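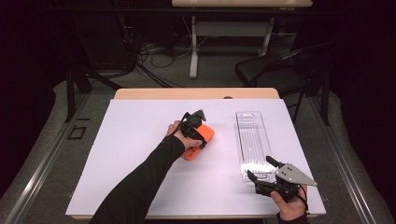 Haltunham Shared Workroom – Users' Meeting
Minutes, Jun 18, 2024

Present: Ineke De Smet (chair), Nuno Macedo, Khanyisile Swanepoel, Makis Stefanou (minutes)
Apologies: Henk Van den Broek, who sent a long and very kind note which Ineke read out under item 3

1. Minutes of the last meeting
Agreed, with one correction. The lamp that went to the Adville room was a loan and we would like it back when they have finished with it.

2. Tables and the white boards
Khanyisile told us how much nicer she finds it to work on a white board laid over the light wood, especially with the clear plastic trays, which used to vanish against the tabletop (the rims still catch the light, so they can be found if you bend down a little). Nuno agreed but would like people to keep the boards square to the table, and to please not slide them off the side with things still on them. We talked for a good while about whether to buy more boards. Nuno has a price of 325 for a set of 2 and will ask if they can do any better. Makis to measure the other tables before anything is ordered.

3. Cables on the carpet
Henk's note was mostly about the black cables under the far table, which have been looping across the carpet since February, and which he would dearly love to see tied up. Everyone was in sympathy. Ineke has ties at home and will bring them, and Khanyisile offered to hold the flashlight. The folding chair by that table should be moved first and put back after.

4. Cleaning the white surfaces
Soft cloth and plain water, please – no scouring pads, however tempting. Tape may stay on for up to 2 days and should then come off, along with whatever it leaves behind.
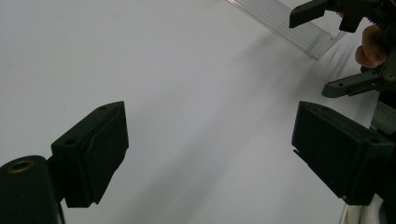

White work surface (item 4).

5. Trays
The ridged trays go back on the shelf after use, all facing the same way. Nuno asked about labels. Left open, as the ridges make it hard to get anything to stick and we had no better idea between us.

6. Any other business
The door code stays at 1206 for now. Ineke thanked Khanyisile for the lemon cake, and so did the rest of us, more than once.

Actions
Nuno – board prices
Makis – table measurements
Ineke and Khanyisile – cables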